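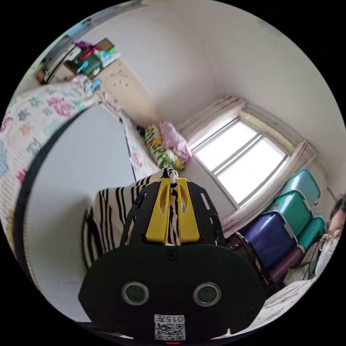

Subject: Re: cloth subset - drop the bedroom episodes or keep them?

Quick one before I lose the afternoon. Replies inline, sorry for the state of them.

> We've been looking at the bedroom part of the cloth data again. 664 episodes in total, hand-held gripper, all from the same collection round as the kitchen ones. Our feeling at Doltby is that the homes are too cluttered to learn from. Patterned bedding, bright windows, storage boxes, people at the edge of view. We'd suggest training on the bench recordings only and keeping the bedrooms for testing.

Disagree, mostly. Ran this last week. Same policy, same number of steps, three seeds each. Bench only, then bench plus bedrooms. Scored on 55 held-out trials at the Romedberg flat, task is pick up a cloth from a bed edge and lay it on the pillow end.

- bench only: 18 of 55 
- bench + bedrooms: 37 of 55

Those are the median seeds. Spread between seeds was small for the mixed one, ugly for bench only (worst was 11). Will put the full table in the Nair folder once I've fixed the column names, they are wrong at the moment, don't use them.

Most of the bench-only failures are the same failure. Fingers close beside the cloth and get the sheet underneath, or close on nothing. Stripes on a plain sheet it can cope with. Floral on floral it can't, it has never seen a quilt.

> Second worry is that the fingers hide the grasp point. Once the cloth is bunched between them there is very little left to see, and the rest is hanging off the bed.

Yes, this one is real. View is from behind the gripper so the fingers stand right over the thing you want. What helped was giving it a short history, four past views spaced out instead of only the latest. It then seems to hold on to where the corner or the knot was before closing. Without history the mixed model drops to 29 of 55, so a fair bit of the gain goes away. I haven't tried a longer history, memory runs out on our machine and I can't book the big one until Thursday.

Also tried blanking the gripper out of the views (housing, fingers, the lot). No use. Slightly worse if anything. My guess is it uses the finger gap to judge how much cloth it has got, but that's a guess, no test behind it.

> Third, window glare. Several of the Clullside episodes face straight into daylight.

Checked. I pulled 107 episodes by hand where a window is in view during the grasp and trained without them. No difference I'd want to argue about, 36 vs 37. Brightness jitter was on for every run so perhaps that's covering for it. I'd leave them in. If somebody wants the list it's a text file, ask.

> Finally, can we agree on how to label the end of a grasp? We currently use the moment the fingers stop closing.

Not happy with that. On thick cloth the fingers stop early and the cloth still slides when you lift. On thin stuff they stop late, well after it's held. I've been marking the first view where the cloth moves along with the gripper. Slower to do, and two of us only agreed to within a few views on most of them, which is OK, but on the knotted ones we were miles apart. Ties and knots poke up and wobble by themselves. No good rule for those yet. Suggestions welcome.

So what I'd propose:

1. Keep bedrooms in training. Split by home, NOT by episode, otherwise the same quilt ends up on both sides and the numbers look lovely and mean nothing.
2. Clullside homes held out completely, so we have a second test set besides Romedberg.
3. Short history on by default.
4. Leave grasp-end labels alone untill we've sorted the knots.

One caveat, all my scores are for one arm and one pair of fingers. Doltby's fingers are a different shape and I'd expect the bench-only numbers to move, maybe a lot. Could you run the mixed model your end? Weights are in the Nair folder under september, take the later of the two, the first one has the calibration bug.

Have to run, rig is booked from half two and I haven't charged anythign.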